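**Thread: the Rees and Brundance merger, from someone who has read the whole pack**

1/ Right, it's out! Rees and Brundance are merging their advice arms, and the adviser pack went up on the portal this morning. I've been waiting for this since the winter, so I've read all of it, including the appendices. Thread for anyone who'd like the short version.

2/ The basics first. The joint firm keeps the Rees name for clients and the Brundance back office for us. Head office will be in Sallerton. There are 384 advisers across the two firms and everyone gets the same contract from August.

3/ One contract! If you've ever sat next to a colleague who was on the 2011 terms, the 2014 terms AND the side letter, you'll know why I'm so pleased.

4/ The bit I turned to first was what happens when an adviser leaves. Under the old Rees terms you couldn't speak to your own clients for a year. Brundance had six months, with a list of exceptions as long as my arm.

5/ The new one is three months, and the client gets a letter on day one saying where their adviser has gone. In plain words, with a phone number. I've wanted to see that letter for my whole working life and it fits on one side of A4.

6/ (The draft is Appendix D. It's lovely. Go and read Appendix D.)

7/ Platform next. Both firms are going onto Erkance. Brundance people have used it for a while and will carry on as they are. Rees people move over in batches, smallest books first.

8/ I'm Brundance by background, so take this with a pinch of salt, but Erkance is good. Reviews, notes and fee agreements sit in one place, and you can put a client's whole household on one screen. The search is a bit slow in the mornings. That's my worst complaint.

9/ Rees folk: your old notes DO come with you. I've had that question in my messages four times today. Scanned letters come too, but they won't be searchable at first, so if there's something you rely on, type a line about it in the notes before your batch goes.

10/ Fees. Clients stay on whatever they agreed until their next yearly review, and then they're shown old and new next to each other, in pounds. The worked case in the pack has a couple paying £2,000 a year now and £1,744 on the new scale.

11/ Some will go the other way, and the pack says so on the same page. Mostly smaller pots where the old minimum had been waived. The new minimum is £1,000 a year, and waivers are still allowed if you write down why. I'll be writing down why quite a lot.

12/ Trainees! This is my favourite part. Each office has to take at least one a year, and their mentor gets proper time for it, half a day a week taken off the meeting target. When I trained, my mentoring was a chair at the end of someone's desk and the odd sandwich.

13/ Things I still can't find an answer to: who covers clients while an adviser is on long leave, and whether part-timers get the same support hours. Both are down as "to follow". I've sent them in through the form and I'd love it if a few of you did the same.

14/ Also not in there: parking at Sallerton. Yes, I know. Three people have asked. I'm hoping for a bike shed, personally.

15/ If you're at a firm that has nothing to do with any of this, the leaving terms are still worth a look. They're short, and you could hold them up against your own in the time it takes to drink a cup of tea.

16/ A correction to post 7, thanks to the replies. Batches go by office and then by size of book, so a small book in a big office may wait a bit. Page 31, second table. My fault for reading it on the train.

17/ I'm off to ring two old Rees colleagues who are going to be absolutely thrilled about Appendix D. Keep the questions coming, I'll be on and off all evening.
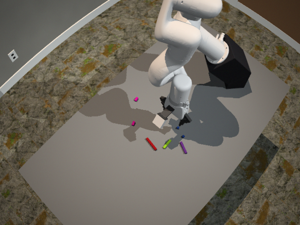

*Thread page last changed: 2019-05-24*

18/ Added after tea: the form for questions is under "Your move" on the portal, third link down. It logs you out if you leave it open too long, so write your question somewhere else first and paste it in.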